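Home | Site Records | Checklists | Collection Cell | Archive

Pre-Session Inspection Checklist with Comments
Demonstration collection cell, Stodcombe
Inspector: Yurani Cáceres
Date: 7 October 2026
Task family: tabletop objects, cups and books
Status codes: P = pass, C = pass with comment, A = action needed before next session

1. Arm base and mounting

1.1 Base bolts at marked torque. P
1.2 Perforated plate seated flat, no rocking by hand. P
1.3 Plate clamps closed, pads in contact. C
Comment: Both clamps are holding. One bears on the table edge, so the edge should be checked for crushing at each inspection. Levers must not be used as hand rests.
1.4 Status light legible from the operator position. P
Comment: Light was green at time of check. Any other color before teleoperation starts means stop and log it.
1.5 Arm cables have slack through full wrist rotation. C
Comment: Cables at the wrist of the overhanging arm loop out to the side. Rotate the wrist slowly through its range before the first episode and watch the loop.

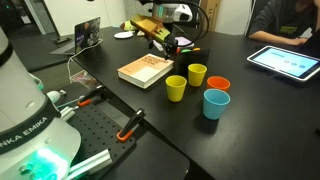 2. Stopping and speed limits

2.1 Emergency stop within reach of the operator. P
2.2 Emergency stop tested under motion. P
Comment: Tested once per arm at collection speed. Both arms held position.
2.3 Joint speed limit set to collection profile. P
2.4 Workspace boundary loaded and current. A
Comment: The loaded boundary file is the one from before the table was moved. Pearce to re-measure and reload. Collection is limited to the middle of the table until this is closed.

3. People near the table

3.1 Anyone seated at the table is known to the operator before the arm is enabled. C
Comment: A person was seated at the table during the check, with a forearm and hand on the edge. Hands come off the table before enable, including for short test moves. Add this to the spoken start call.
3.2 Hood cords, lanyards and loose sleeves secured. P
3.3 Walkway clear of cables. C
Comment: A white cable runs from the laptop over the table edge. Route it along the table leg and tape it.

4. Objects and task layout

4.1 Objects match the task sheet. P
Comment: Four cups, upright and open: two yellow, one orange, one light blue. With two yellow cups on the table, the instruction text has to say which one is meant. "Pick up the yellow cup" is rejected at review.
4.2 No glass, liquids or sharp items in reach of the gripper. P
4.3 Books closed and lying flat. P
Comment: Covers with large print are allowed. Vary the angle between episodes.
4.4 Round objects placed so that a roll does not leave the table. C
Comment: The red ball sits on bare surface with nothing to stop it. Acceptable, but an episode in which it rolls off is marked as failed and kept. Do not reach in after it while the arm is enabled.
4.5 Gripper fingers clear of cup wall on descent. C
Comment: Checked with the fingers lowered into a yellow cup. Keep descent slow for this grasp. Fast descents in the Clistovport set cracked two cups.
4.6 Items not in the task moved out of reach. A
Comment: A tablet and a remote control are on the main table near the cups. Either move them or list them as distractors on the task sheet.
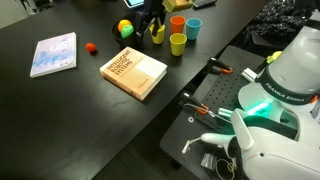 5. Recording

5.1 Free disk space for the full session. P
Comment: 800 GB free. Minimum is 500 GB.
5.2 Camera and joint streams share one clock. P
5.3 Episode counter matches files on disk. A
Comment: Counter reads 449. The last entry in the Parnar log has no matching file. Do not reset the counter until the missing episode is found or written off.
5.4 Session target entered. P
Comment: 200 episodes, failures included. Failed episodes are labeled and are not deleted by the operator.

6. Open actions

2.4 Boundary file - Pearce, before full-table collection
4.6 Tablet and remote - operator, before first episode
5.3 Missing episode - Cáceres
Next full inspection: December, or after any change to the mounting.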